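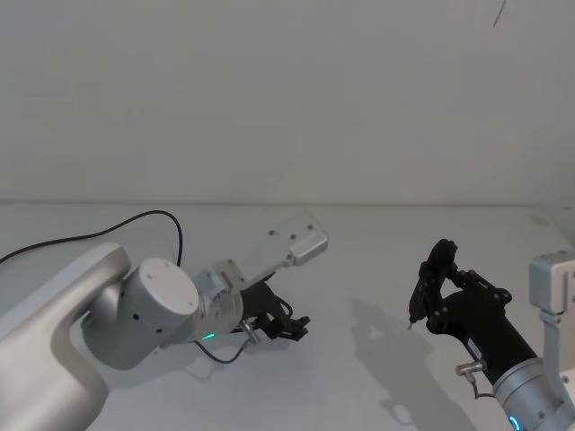 White tabletop, white wall behind it. The dark diagonal line up near the top is a cable or a mark, I can't tell which.

White on White: The Nicholas Room
Apr 25, 2021

The Stidix people have been telling us since February that an all-white workroom is calmer and easier to keep clean. I have my doubts. White shows coffee, pencil, tape residue and every shoe that ever met a baseboard. The sales sheet calls that "visual honesty." I call it more wiping.

The Nicholas room got the full treatment anyway, table and wall both. I will grant that the line where the top meets the wall is faint, and some people like that look. Whether they will like it after a winter of use is another question.

A few notes to go with the gallery:

The table. Plain white, no pattern. Tetach quoted us $1,023 for the top and delivery, which seems like a lot for something with nothing on it to look at. They say the finish takes 90 days to reach full hardness. I have never seen anyone test that.

The wall. Blank, and meant to stay that way. It had 2 coats. The painter's word for the color was "Mitatness," after the line it comes from. My word is white.

The cleaning. Damp cloth, no scouring powder, according to the care card. The same card says "maintenance free" on the other side, so pick the side you believe.

More pictures will go up if the finish is still worth photographing next February. I haven't thrown out the old brown desk pads.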